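Two Soundstages and a Fake Kitchen: A Morning at Illgate
25 September 2018

The bus to Illgate drops you at a tire shop. From there you walk past a fence, then another fence, and then a man in a booth asks whether you're here for the tour or the audition. I said the tour. He looked relieved for both of us.

Illgate is where they shoot "Jeranon," the family drama that my mother, my dentist and most of the people on my train appear to be watching. The studio opens its doors to the public twice a year, once in June and once in the fall, and tickets for the June one went before I had found my credit card. For the fall date I set an alarm. There were 1,564 people let in over the whole open day, in small groups, and I believe a good share of them were ahead of me in the line for coffee.

Our group got a guide in a headset who walked backward very well. The first stop was the wardrobe department, a long room with racks down both sides. If you watch the show you'll know the mother's green cardigan, the one she puts on whenever she's about to forgive somebody. There are 4 of them. One is the good one, one is for rain, one has had a sleeve let out for the scene with the ladder, and the last is kept in a bag in case something happens to the good one. A woman behind me asked whether they sold copies in the gift shop. They do not, but there's a mug.

Then the kitchen. Two seasons of crying have been done in that kitchen and it is the size of a parking space. The window over the sink looks out on a painted hillside, and up close the hillside is mostly brown dabs and one very confident cow. The fridge opens the wrong way so that the actress can be seen while she stares into it. I tried the tap. You aren't supposed to try the tap. It isn't connected to anything, and the guide said so in a voice that suggested I was the ninth person that morning.

What I liked was how little of the house there is. The stairs go up seven steps and stop at a platform with a folding chair on it, where whoever has just stormed off to bed sits and waits until the scene is over. The grandmother's room is on the other stage entirely. When the mother shouts down the hall at her, she's shouting at a fire extinguisher. I've watched that argument three times and would have sworn there was an old lady at the end of it.

Lunch was in the canteen, which is called Dudás, after the firm that runs it. The crew eats there too, and you can tell the crew from the visitors because the crew doesn't photograph the soup. I had the stuffed pepper. It was fine. Next to me two people from the lighting department were having a long and bitter talk about a ladder, possibly the same ladder.

In the afternoon they gave us a panel with some of the writers. Panels are usually where I catch up on my sleep, but this one had a real disagreement in it. Somebody in the audience asked why the mother in "Jeranon" is always so patient, and one writer said she isn't patient at all, she's counting. Another said that in the first draft she left the family in episode two and opened a hotel. The channel wanted her back by episode three, so the hotel went to her sister, who got one good scene out of it and has been mentioned on the phone ever since. I'd watch the hotel show. I said so on the feedback card.

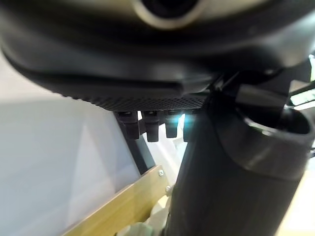

They also showed us ten minutes of the next thing, a film with the working title "Cusex," set in a fishing town and starring the same actress as a very different sort of mother, one who smokes and owes people money. The room went quiet in a pleased way. She has maybe thirty lines in those ten minutes and about half of them are insults, and it was a pleasure to see her without the cardigan. The sound wasn't finished, so every so often a wave crashed with no noise at all, and at one point a door slammed a good second after it had closed. I hope they keep the door.

We weren't allowed to ask how the current season ends. A boy of ten or so asked anyway, and the writers passed the microphone along the table until it ran out of writers.

A few practical things if you're going next June. Bring a sweater, the stages are cold. The gift shop takes cards but the canteen wants cash. The tour is all on one level apart from the seven steps, and you aren't let up those. There are restrooms by wardrobe and more by the exit, and the line is shorter at the exit. The last bus back leaves from the other side of the road from the tire shop, which I learned by waving at it.

I bought the mug. It has the cow on it.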